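一块绿方块的好日子

文/瓦西林娜·霍罗贝茨(Vasylyna Horobets)

我第一次认真看一块积木,是在厨房地砖上,光着脚,半夜,踩上去之后。那种疼法,家里有孩子的人都懂。可从那以后我就迷上了这种东西:一块正正方方、什么也不像的小方块,居然可以从孩子一岁多玩到上小学,中间还常常被大人偷偷拿去玩。

这一期做“收纳与玩具”专题,编辑让我写三千字的柜子,我写着写着全写成了方块。柜子改天再说吧!

先说颜色。我家最早那一套是原木色的,好看,拍照尤其好看,孩子却不怎么碰。后来朋友凯夫塞尔·埃金吉(Kevser Ekinci)送来一袋旧的彩色方块,红的、黄的、蓝的、绿的混在一起,有些边角已经磨圆了。从那天起,原木色那套就成了“地基”,彩色的才是“房子”。我后来问过好几家人,情形都差不多:孩子会给颜色派角色,红的总是消防队,黄的是面包,绿的最自由,可以是草,可以是青蛙,可以是一辆要去很远地方的公交车。

我偏爱绿色的,偏心得很厉害。绿色这东西会随着光变,同一块方块,朝上的一面和朝下的一面往往像两种颜料调出来的。早上放在窗台是嫩的,傍晚放在地毯上就沉下去了,颜色深得像煮过头的菠菜。给孩子讲“明暗”,讲一百句不如拿一块单色的方块在灯下慢慢转一圈。

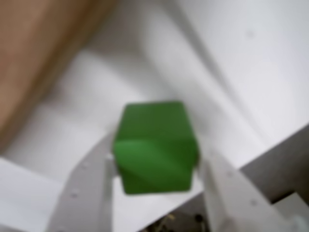 同一种绿,一面深,一面偏黄。

再说边角。买方块的时候,请一定用手摸一摸棱。太锋利的,孩子抓着不舒服,踩上去更不必说;磨得太圆的,又垒不高,垒到第四块就开始晃。我喜欢那种稍微收了一点角的,手指碰上去不硌,叠起来还站得稳。表面最好是哑光的。亮面的方块好看归好看,手心一出汗就打滑,而且每一个指纹都留在上面,擦都擦不过来。

尺寸我也琢磨过一阵。太小的有入口的危险,三岁以下的孩子家里不要放。太大的,小手一只抓不住,只能两只手抱,抱起来就看不见要往哪里放了,于是整座塔轰然倒下(孩子倒是高兴得很)。刚刚好的大小,是孩子能从两侧捏住,举到眼前看一看,再放下去。捏、举、看、放,这几个动作大人做起来毫不费力,对一个两岁的孩子却是一整个上午的功课。手指要从两边一起使劲,劲大了方块会蹦出去,劲小了半路就掉。我看过一个小姑娘为了把一块方块放到另一块上面,连舌头都伸出来了,放好之后不拍手也不笑,只是长长地出了一口气,然后伸手去拿下一块。

好,终于说到箱子了。

积木该用什么装?我试过布袋、藤筐、带轮子的塑料箱、带拉链的圆垫子,最后兜了一大圈,回到了纸箱。就是快递送来的那种,棕色,敞口,不用贴纸也不用包边。布袋太软,孩子想拿最底下那一块,得把半条胳膊伸进去瞎摸;藤筐的缝会夹方块的角;塑料箱结实是结实,可倒起积木来那个动静,楼下邻居已经委婉地提过两次。纸箱呢,方块落进去是闷闷的一声“噗”,我爱死这个声音了。

纸箱还有一个好处,它的内壁是直的。方块靠着箱壁放,自己就排齐了,孩子很快会发现这一点,然后开始沿着边一块一块码过去。码满一圈再填中间,这时候收拾已经不叫收拾了,变成了另一种搭积木。箱口别折进去,让它敞着放在桌上或者地上,从上面往下一看,里面有什么清清楚楚。棕色的纸板配什么颜色的方块都好看,绿的放进去尤其精神,像从土里刚冒出来的。
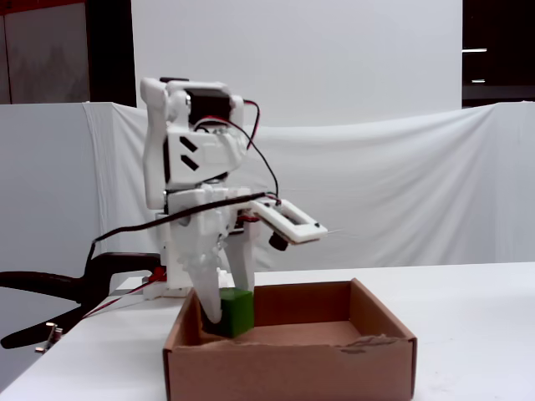

萨利姆·加昌贾(Salim Gachanja)对纸箱另有看法,他说自己家的纸箱撑不过一个雨季,底一受潮就软,提起来的时候积木从下面漏了一楼梯,所以他在箱底垫了一块裁好的硬板,又在四个角的外侧贴了一道纸胶带,这才算太平。

垫板这一招我当天晚上就学了,真好用!裁的时候比箱底小一点点,放进去不会翘边。胶带我没有贴,我喜欢看纸箱慢慢变旧,边缘起毛,角上塌一块,孩子在侧面画了一扇门,又画了一个门铃。用坏了就拆开压平送去回收,再从门口的快递里挑一个新的。挑的时候有讲究:深度以孩子坐着伸手能摸到底为准,宽度要能放下两只手同时进去。太深的箱子,孩子整个人会栽进去,当然他们多半是故意的。

关于“一次拿出多少”,各家吵得很凶。有人恨不得三百五十六块全倒在地上,说这样才有气势;也有人一次只给几块。我现在站在后面这一边。箱子里只剩一块方块的时候,孩子的反应最有意思。没有别的可搭,他就开始研究这一块:翻过来,立起来,推到左边的箱壁边上,再拖回来,对着它说话。一块方块在一只空荡荡的纸箱里,可以玩很久,久到我喝完一整杯热茶,茶还是热着喝完的。

有个小游戏请各位试试,我们家叫它“接方块”。桌上放一只敞口纸箱,箱里放一块颜色鲜艳的方块,规定只能用拇指和食指,伸进去,把它捏出来,放到桌上,再捏回去。听起来简单吧?换成不常用的那只手试试。再换成筷子。再换成两把勺子。去年十月家里来客人,几个大人围着箱子轮流比赛用筷子,晚饭凉了都没有人去热,赢的是我婆婆,她夹得又快又稳,夹完还顺手把方块摆正了。

玩这个游戏有一点要注意,箱壁会碍事。方块靠着箱壁的时候,有一边的手指不太好下去,得先拨开一条缝,或者干脆从另外一个方向去夹。孩子想明白这件事的那一刻,脸上的表情值得你放下手机好好看。放在箱子正中间的反而容易,可以留给刚开始玩的小朋友。

清洁很省事。彩色方块用拧干的湿布擦,擦完摊在毛巾上晾,别放在大太阳底下暴晒,绿色和红色最容易褪。木头的不要泡水。有裂口、有毛刺的拣出来,小裂口可以用细砂纸打一打,裂深了就别留了。纸箱里每隔一阵会攒下一层碎屑,饼干渣、蜡笔头、不知哪里来的一粒扣子,倒过来拍两下就干净。

最后说说我手边这一块。它是凯夫塞尔那袋旧方块里的,绿色,有一个角被狗咬过。孩子已经不太玩它了,我把它放在书桌上,写稿卡住的时候就捏起来转一转。这篇稿子写到一半,它滚到了桌子底下,我爬进去找,顺便找到了一只袜子和那套原木方块里失踪已久的三角形。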